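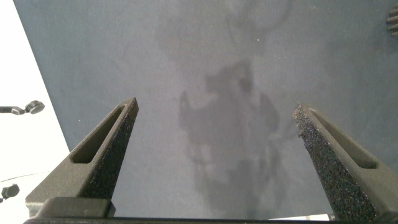

A reader wrote in after the last version of this guide to say that I had the order all wrong, and that the mat should come out of its tube the night before you even look at the table. Fair point! I've moved that up to the front, so if you have an older printout of this section, toss it and use this one.

Section 2: Laying the work surface
Kammont bench, Zudon mat
Revised June 2022

I'm going to assume you've finished Section 1 and the Kammont bench is standing on its own legs in the spot where you want it. If it still wobbles, go back and fix that first. I once laid a mat on a wobbly bench and ended up pulling the whole thing off again, and it's no fun the second time (the tape comes up in little shreds).

What you need

The Zudon mat, in the slate color or whichever one you ordered
The roll of double-sided tape that came with it
A clean cloth and a bowl of warm water with a drop of dish soap
A long straightedge
A utility knife with a fresh blade
A pencil
The rubber roller from the Moulin kit, or a rolling pin wrapped in a towel

The night before

1. Slide the mat out of its tube and unroll it on a clean floor, face down. Face down feels backward, I know, but the curl works itself out so much faster that way.

2. Put a few heavy books along each short end. Leave the middle alone.

3. Go to bed.

Caution: Don't try to speed this up with a hair dryer or a heat gun. I've done it, and I got a lovely flat mat with a bubble in it the size of a saucer.

Getting the bench top ready

4. Wipe the bench top with the soapy cloth, then again with plain water. Let it dry all the way. Run your palm over it and feel for crumbs of old glue or sawdust – anything you can feel now you'll feel through the mat later.

5. Scrape off whatever you found. An old plastic card works great.

6. Decide which edge is going to be the front. The mat has a factory edge on one long side, and you want that one facing you, lined up flush. The other long side gets trimmed if it needs it.

Note: If your bench came with the Kater drawer unit, open the drawers now and make sure nothing sticks up past the bench top. The top drawer on mine sat a hair too high until I tightened the runner screws.

Laying the mat

7. Set the mat on the bench, face up this time, without any tape. Slide it around until the front edge is flush from end to end. Make a small pencil tick on the bench at each front corner so you can find this position again.

8. Fold the back half of the mat forward over the front half, gently, no creasing. Run a strip of tape along the back of the bench 2 inches in from the edge, and another down each side as far as the fold. Leave the backing paper on for now.

9. Fold the mat back down and check your ticks. If it has wandered, nudge it back.

10. Fold the back half forward again and peel the paper off the tape. Lower the mat slowly, starting at the fold and working toward the back, smoothing with the flat of your hand as you go. This is the step where a second pair of hands is really nice to have, but I've managed it alone plenty of times.

11. Do the front half the same way, with the tape 2 inches in from the front edge.

12. Roll the whole mat from the middle outward. Don't lean on it too hard, and go over the taped edges twice.

Note: The tape grabs pretty quickly but you do get a little grace. If a corner goes down crooked, lift it straight up right away and try again. Once it has been down overnight, leave it be.

Trimming

13. If the mat hangs over the back or the sides, lay the straightedge along the bench edge on top of the mat and press down firmly. Cut with several light passes. One heavy pass will skate, and it'll skate right into the good part.

14. Save the offcuts. I use mine under the feet of the desk lamp, and a skinny one makes a pretty good drawer liner too.

Caution: Cut away from the hand that's holding the straightedge, and change the blade the moment it starts to drag. Keep kids and cats out of the room for this part.

First day of use

15. Leave the mat alone for six hours before you set anything heavy on it. Small light things are okay.

16. Keep anything over 40 pounds on the bench itself or on a board laid across the mat. I had a vise sitting straight on mine for a whole winter and the dents never really came out.

Looking after it

A matte surface like this one shows dust and eraser crumbs more than you'd expect, and the plainer the color, the more you'll notice. I wipe mine with a barely damp cloth when I'm done for the day and that does it. For pencil, a white eraser. For ink, a bit of rubbing alcohol on a cotton ball, dabbed and wiped right off (try a corner first, please).

Skip the scouring pads and the gritty cleaners altogether. They leave shiny patches, and a shiny patch under a lamp will drive you up the wall.

You can cut on the Zudon mat with a craft knife, and the light cuts close up well enough. I wouldn't do my heavy cutting on it though. I keep a small board for that and put it away afterward. A friend of mine is sure his mat has taken 1,000 cuts and still looks fine, and maybe it has, but he also flipped it over at some point and didn't mention that part till I asked.

If something goes wrong

Bubble in the middle: Roll it toward the nearest edge. If it won't budge, lift that edge while the tape is still fresh and lay it again.

Edge lifting: Clean both faces, let them dry, put down a new strip of tape and weigh it down with books overnight.

Mat too short at one end: Check that you don't have it turned around. If it really is short, put the gap at the end you use least – mine is on the left, under the pencil cups, and I forgot it was there until I sat down to write this.

Section 3 covers the Kater drawers and the lamp clamp.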